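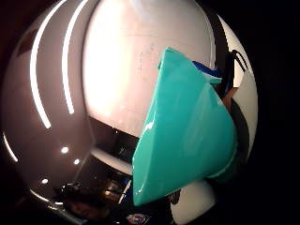 Hand-held gripper demos — FAQ

Posted by Forough Khosravi, July 10, 2018
32 shares | 9 comments

Do I need the arm for this?
No. You hold the gripper, you do the task, it records. The arm at Erkberg only comes in later, for playback.

How many demos per task?
200 minimum. 300 if the object is shiny or the start position moves around a lot. Bahman wants 2000 for the full set by August, so don't be precious about any single one.

What about shiny stuff?
Glossy surfaces throw back lamps, the room, your own face. Leave it. Don't drape anything over the object, don't switch off lights halfway thru a batch. Same lighting start to finish, and write down which lamps were on.

Can I use my other hand?
Yes if the task sheet says two-handed. Otherwise keep it out of the way, fingers near the jaws confuse the labels.

How fast should I go?
Slower than feels normal. Close the jaws, wait a beat, then move. Most of the bad Pranau batch was people yanking.

I dropped it. Delete?
Keep it, mark it F. Pick up again only as a new demo — never in the same recording.

Is remote control better?
Different. Remote is good for reach and for anything heavy, but it takes far longer per demo and you lose the feel of contact. Small parts up close, go hand-held. Marjan does the remote bookings, ask her and not me.

Camera view is blocked by the part I'm holding?
Fine for a moment. If its blocked the whole way, change your approach angle and redo.

Where do files go?
Csonka folder, your initials, task number. Not the desktop!! Leif clears that out every night.

Gripper feels loose?
Stop, tag it, get another from the shelf. Recalibrate before you start again, takes two minutes.

Comments (9) | Likes (32)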